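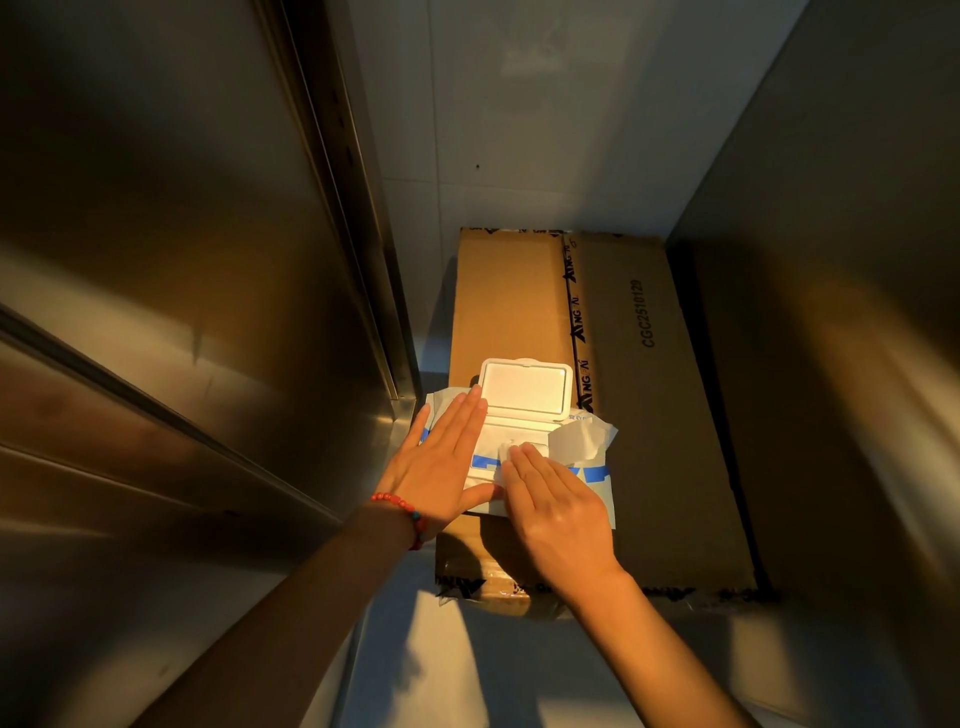 Monday, June 22, 2026. Moved the Foltton stock up to the Skurndale store room, one carton per trip, since the freight lift is still out and the small one takes very little. Cartons go in flat on the floor. The one marked CGC2510129 has the printed tape along the seam, so check for that code before opening anything. The wipes rode up on top of it with the lid open. Please close the lid on whichever pack is in use; we lost most of one to drying out in June already.

Floor scale gave 407 for the first load and 236 for the second, both in the book under Bundgaard. Lift wait was about 80 seconds each way.

Halfdan Blöndal has the shelf plan. Left to do: wipe down the lower shelves, relabel bay 2, ask Gridano for the missing packing list.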